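Two-arm cell, laundry test area: check list before gripper comparison
Site: Van Rooij test apartment
Filled in by: Zdislava Vaněk
Date: Thu 18 July

Marks used: OK, REPAIR, WATCH

1. Emergency stop, both buttons
OK. Pressed each one two times. Both arms stopped and the brakes held.

2. Speed limit in the controller
OK. The limit is 600 mm/s for this test. Please do not raise it before the Skimby fingers are compared also.

3. Gripper mounting screws
WATCH. Left side was tight. On the right side one screw turned a little with the key, so I tightened it again and put a paint mark on it.

4. Closing force
OK. Dollent fingers gave 90 N on the gauge, three times the same value. Cycle counter at start: 2,823.

5. Arm cables near the washer and the basket
WATCH. The cables make a loop at the wrist and must stay free when the arm goes over the clothes. Check them with the arm in both end positions.

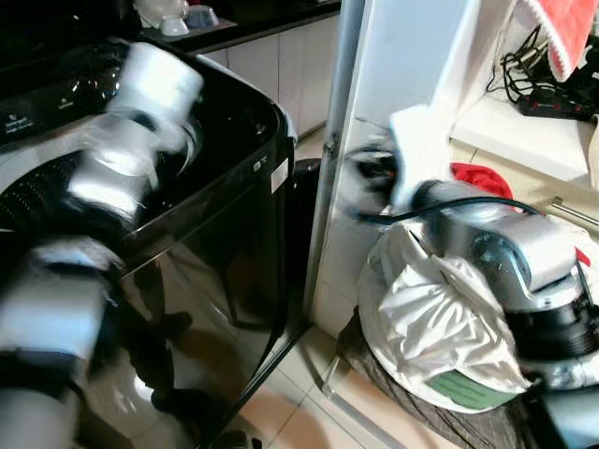
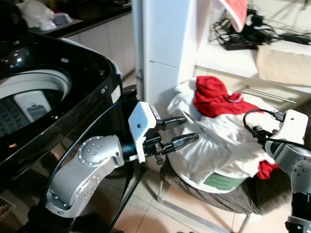 6. Distance to fixed things
WATCH. Arms can reach the washer, the basket and the white cabinet. In the controller the cabinet is modeled, but the shelf with the power strip is missing. Please add it to the map.

7. Wrist camera
OK. Lens cleaned with dry cloth. Calibration from December is still loaded, I would prefer a new one before we compare numbers.

8. Floor
OK. Tiles are dry, no oil found under the arms.

9. Finger surface
REPAIR. The Grernudberg spare pair has a sharp corner and it can pull threads from the cloth. Do not mount it until the corner is filed.

Result: test may start with Dollent fingers only. Points 3 and 5 to be checked again after 239 cycles.

Signed: Z. Vaněk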